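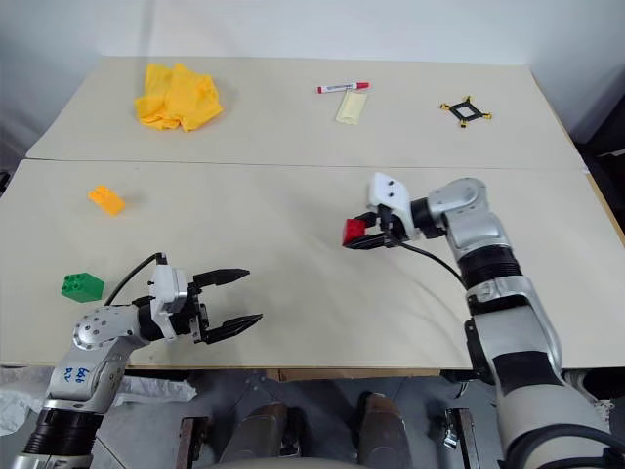
Catalog page 23

Tovville Folding Bookbinding Press, tabletop size

I've been selling paper and binding supplies for a long while and I still get a little giddy when a new press comes in. The Tovville is the one I've been wanting to stock since I first tried one at a friend's kitchen counter (I bound two notebooks that night and went home with glue on my sleeve). It's small, it folds down flat, and it will hold a sewn text block tight enough for rounding or gluing up without you leaning on it with your elbows.

The press comes in two widths. The regular one takes books up to 9 inches tall, which covers most journals and just about any paperback you'd want to rescue. The wide one goes up to 14 inches and is meant for sketchbooks and photo albums. I'd get the regular unless you already know you need the wide. Both open to 3 inches, and you'd have to be binding a dictionary to run out of room.

What's in the box: the press, two beech pressing boards, a spare pair of wing nuts, and a folded sheet of instructions that I rewrote myself, as the original was pretty hard to follow. Thread and glue aren't included. For thread I like the Umach waxed linen, which we carry in natural, black and a really nice brick red. One spool has lasted me through 28 pocket notebooks and there's still a bit left on it!

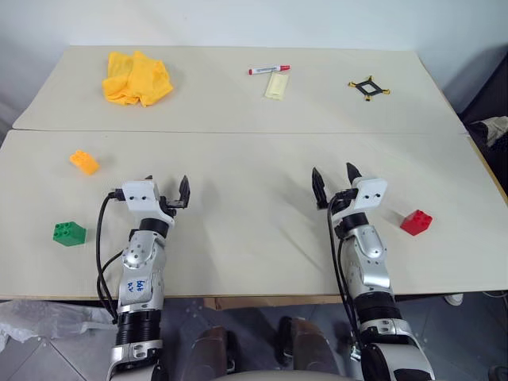
Clean-up is the part people skip, and PVA is so much easier to deal with before it sets. Wipe the boards down as soon as the book is out, then run a dry rag along the screws. Any soft rag will do, a bunched-up yellow cloth like the one on the table or an old T-shirt, as long as it doesn't shed. Please don't use furniture polish on the beech. I did that once, and the next book block slid right out of the press and onto my foot. A little beeswax on the threads every few months is plenty.

A word on glue, because I get asked every week. The Nerach bindery PVA is what I use for spines. It stays flexible and it brushes on thin. If you're doing repairs on older books, use wheat paste so somebody can undo your work later, and give it overnight in the press. I usually glue up on Sunday after dinner and leave everything alone until breakfast. Yes, you'll want to peek. Put waxed paper between the boards and the covers first or you'll end up with a very permanent press.

Height and weight: the regular folds down to just under 4 inches high and weighs nearly 6 pounds. The wide one is heavier and ships in a longer box, so postage on that one is a bit more. We can combine it with paper orders.

Speaking of paper, the Midtbø text paper is back. It's a soft cream, short grain, and folds beautifully with a bone folder. We sell it in packs of 400 sheets, already cut for pocket signatures. If you've only ever bound with copy paper you're in for a treat, it just lies down and behaves.

Returns: if the press arrives with a bent screw or a cracked board, send me a note and I'll swap it out. If you just decide bookbinding isn't for you, that's fine too, only please send it back clean. Opened glue can't come back.

The wide size is on back order until July. Regular size is on the shelf now and usually goes out the next morning if you order before noon.

Goes well with: Umach waxed linen thread, Nerach bindery PVA, bone folder (large), Midtbø text paper, screw-punch with spare tips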